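Imprimer cet article
Envoyer par e-mail

Programmation par démonstration (robotique)

La programmation par démonstration, aussi appelée apprentissage par démonstration, regroupe les méthodes par lesquelles un opérateur humain montre une tâche à un robot au lieu d'en écrire les mouvements sous forme de code. La démonstration peut se faire à la main, l'opérateur guidant directement le bras, ou à distance, au moyen d'un organe de commande. Les mouvements enregistrés sont ensuite rejoués tels quels, ou servent de données à un modèle qui doit reproduire la tâche dans des conditions un peu différentes.

Le terme recouvre des pratiques anciennes dans l'industrie, en peinture et en soudage notamment, et d'autres plus récentes liées à l'apprentissage automatique. Dans la littérature en anglais, on rencontre les expressions programming by demonstration, learning from demonstration et imitation learning, dont les emplois se recoupent en partie. L'apprentissage par imitation désigne plutôt l'étape de calcul, la programmation par démonstration l'ensemble de la démarche.

Guidage manuel

Dans le guidage manuel, ou enseignement kinesthésique, l'opérateur saisit le bras du robot et le déplace. Les moteurs sont débrayés ou compensent seulement le poids de la structure, de sorte que le bras se laisse conduire sans effort excessif. Les capteurs des articulations enregistrent les angles à intervalles réguliers. L'ouverture et la fermeture de la pince sont commandées par un bouton placé sur le poignet, par une pédale ou par une seconde personne.

La méthode a l'avantage de faire sentir à l'opérateur les limites mécaniques du bras : une butée d'articulation ou une posture mal commode se perçoit tout de suite. Elle présente aussi des inconvénients connus. Les mains de l'opérateur entrent dans le champ des caméras, ce qui gêne l'usage des images pour l'apprentissage. Les efforts mesurés à l'extrémité du bras mêlent ceux de la tâche et ceux de la main qui guide. Enfin, conduire deux bras à la fois est difficile pour une seule personne.

Commande à distance

La téléopération sépare l'opérateur du robot. Les dispositifs les plus courants sont la manette, la souris à six axes, le contrôleur de réalité virtuelle et le bras maître, réplique souvent réduite du bras à commander, dont chaque articulation correspond à une articulation du robot. Dans ce dernier cas, le bras esclave suit le bras maître avec un léger retard, et l'opérateur ferme la pince en serrant une gâchette.

L'opérateur travaille soit à vue, à quelques pas de la table, soit d'après les images des caméras. La seconde façon de faire est plus lente à acquérir, mais elle garantit que la tâche peut être accomplie avec les seules informations dont disposera le modèle. Un opérateur qui regarde la table directement utilise parfois des indices absents des images enregistrées, par exemple la hauteur exacte d'un objet derrière le bras.

Le retour d'effort, qui transmet à la main une partie de la résistance rencontrée par la pince, équipe certains bras maîtres. Son utilité dépend de la tâche. Elle est reconnue pour l'insertion et l'assemblage, plus discutée pour le simple déplacement d'objets.

Caméra de poignet

Une caméra fixe, placée au-dessus ou sur le côté du plan de travail, donne une vue d'ensemble. Une petite caméra montée au poignet la complète : elle se déplace avec la pince et montre les doigts ainsi que ce qui se trouve devant eux. Pour un objet posé dans un récipient, comme un sandwich dans une corbeille en vannerie, la vue plongeante renseigne sur l'orientation de l'objet et sur l'espace libre entre lui et le bord.

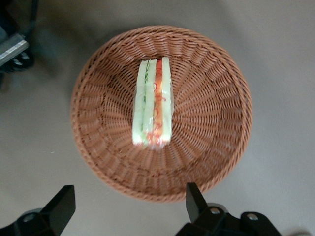

Temps de lecture : 6 minutes

Les récipients tressés sont fréquents dans les exercices de prise et de dépose. Leur rebord oblige à choisir une hauteur d'approche, et leur fond présente un motif répétitif sur lequel l'objet doit être distingué. Une matière transparente et brillante pose une difficulté supplémentaire : les reflets effacent localement les couleurs et se déplacent avec la caméra. Les capteurs de profondeur y donnent souvent des mesures fausses ou manquantes, et l'on se fie alors aux images en couleur.

L'écartement des doigts avant la descente fait partie de ce que la démonstration doit transmettre. Un opérateur expérimenté règle l'ouverture un peu au-dessus de l'épaisseur de l'objet, aligne les doigts de part et d'autre de celui-ci, puis descend à la verticale. Un débutant corrige volontiers en cours de descente, et ces corrections se retrouvent dans les données.

Déroulement d'une collecte

Une démonstration complète, de la position de départ au retour du bras, est appelée épisode. Entre deux épisodes, les objets sont replacés, en général avec une variation de position ou d'orientation. Sans cette variation, le modèle apprend une trajectoire unique et échoue dès que l'objet est décalé.

Le projet Coltitz, mené à l'atelier de Kirkstead, est documenté de façon assez détaillée sur ce point. Son premier jeu de données, publié le mercredi 21 juillet 2021, comprend 534 épisodes de rangement d'objets de table, enregistrés par deux opérateurs à l'aide d'un bras maître. Parmi eux, 98 ont été marqués comme échecs et conservés dans un dossier distinct. La notice précise les critères retenus : objet lâché hors du récipient, récipient renversé, arrêt de sécurité, ou durée supérieure à la limite fixée pour la tâche.

Yaqin Zheng, responsable de la collecte, y décrit aussi la consigne donnée aux opérateurs : un mouvement continu, sans pause au-dessus de l'objet. Les pauses sont en effet une source d'erreur classique – le modèle, placé devant une image immobile, apprend à ne plus bouger. Une révision de décembre a supprimé les temps morts au début et à la fin des enregistrements, mais n'a pas touché au reste.

Exploitation des démonstrations

La forme la plus simple est la relecture : le robot répète la trajectoire enregistrée. Elle suffit lorsque les pièces arrivent toujours au même endroit. Une variante consiste à découper la démonstration en points de passage, que l'opérateur retouche ensuite dans un logiciel. L'éditeur Deng, employé à Flevumport pour la formation des régleurs, procède de cette manière et affiche côte à côte la trajectoire d'origine et la trajectoire corrigée.

Les méthodes par apprentissage cherchent une relation entre les observations (images, angles, état de la pince) et les actions. Dans le clonage comportemental, le modèle est entraîné à prédire l'action de l'opérateur à partir de l'observation du moment. Les petits écarts s'accumulent pendant l'exécution et conduisent le robot dans des situations absentes des démonstrations. Plusieurs remèdes existent : prédire une courte suite d'actions au lieu d'une seule, ajouter des démonstrations de rattrapage, ou laisser un opérateur reprendre la main au cours de l'exécution et enregistrer ses corrections.

Limites

La qualité du résultat dépend de celle des démonstrations. Deux opérateurs peuvent accomplir la même tâche de façons incompatibles, l'un saisissant l'objet par le côté, l'autre par le dessus, et un modèle qui en fait la moyenne peut ne réussir ni l'un ni l'autre geste. L'éclairage, la couleur du plan de travail et la position des caméras influent également sur la reproduction de la tâche.

Le passage d'un robot à un autre reste délicat. Une démonstration faite avec une pince à deux doigts parallèles ne se transpose pas directement à une ventouse ou à une main articulée, et un changement dans la longueur des doigts impose déjà de revoir les hauteurs d'approche.

Voir aussi : téléopération, préhenseur, clonage comportemental, cobot, étalonnage main-œil.

Imprimer | Envoyer par e-mail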